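Skirnodness
Notice to Members, May 7, 2018

The Office of Introductions at Halla writes to inform members that the distance setting in Skirnodness has been corrected. Between the April update and last Friday, the service matched members only with persons who had stood in the same doorway within the past 90 seconds. The intended figure was 90 minutes. The Office regrets the narrowing of prospects.

During this period 593 members received no introductions. Two members, Ariel Dimaculangan and Milan Mertens, received five, all of them to each other. Both were employed at the Koster ferry office and used the same side entrance. Both filed complaints.

Ms. Dimaculangan wrote that she already knew Mr. Mertens, that he let the door close on people, and that she would like to be shown someone else. Mr. Mertens wrote that he had not been aware of anyone behind him. The Office forwarded each complaint to the other party in error – the forms were similar – and has since changed the color of one of them.

A second letter arrived from Mr. Mertens on Wednesday. He asked that his complaint be withdrawn and that the setting be left as it was, at least for the Koster side entrance. He was advised that settings cannot be altered for a single door.
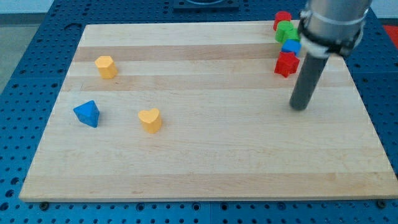

May a member decline an introduction and later accept it?
A declined introduction stays open for two weeks, after which the member must pass the other person again.

Ms. Dimaculangan has not withdrawn her complaint. She has, however, asked the Office to confirm the hours of the Sultov ferry, and whether the evening crossing sells tickets in pairs. The Office has referred her to Mr. Mertens, who handles ticketing.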